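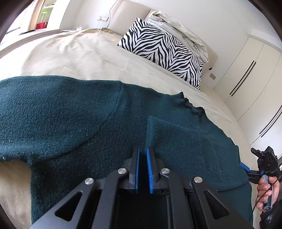 Folding jumpers, and other things I was going to do in February

27 September 2025

The heating came on by itself this morning, so I suppose the summer is over and the jumpers have to come down from the top of the wardrobe. They have lived up there since February, when we had one warm afternoon and I packed the lot away in a fit of optimism. I then spent most of March in a raincoat indoors.

The dark green one came out first. It is the oldest and the fuzziest, and it has reached the stage where it collects white lint from things that I would swear are not white and have no lint. It has a ribbed collar that goes wavy at the edge, and no amount of patting will persuade it otherwise. I have patted it a great deal. It cost me 700 somethings in a shop called Fakden on a holiday when I hadn't quite worked out the exchange rate, and I have never gone back to do the sum.

I do all my folding on the bed. I know there are people with a table for it. The bed is the right height if you kneel and the wrong height if you stand, and the sheet is beige, so a dark jumper shows up nicely and so does everything that falls off it. By the end I generally have to change the sheet, which adds a second chore to the first. The zebra pillow stays where it is throughout. It goes with nothing else in the room, and I'm fond of it.

My method, such as it is: lay the jumper flat, pull the body straight, bring one sleeve across, then the other, then fold up from the hem. The trouble always comes with the sleeves. A knitted sleeve has no opinion about where it ought to lie until you let go of it, and then it has a strong one. I pinch it up at the fold, carry it over and press it down, and about half the time I end up with a ridge in the middle like a small hill. On a shirt I would start again. On wool I put another jumper on top.

I did once try the folding board from Ernitum, the one with the flaps. It was very good with T-shirts. The green jumper went in as a jumper and came out as a cushion, and the board now lives behind the wardrobe with the Plerneo vacuum bags, two of which still hold air if you are quick.

The pilling is next. I have a comb for it somewhere, and I did the left cuff last year, so it is a matter of carrying on from there. A lint roller gets the top layer of white bits off and leaves the ones that have really settled in.

Six jumpers done, anyway, and a cardigan that I have decided is a blanket. The scarves are still in their bag on the landing and can wait until it gets properly cold.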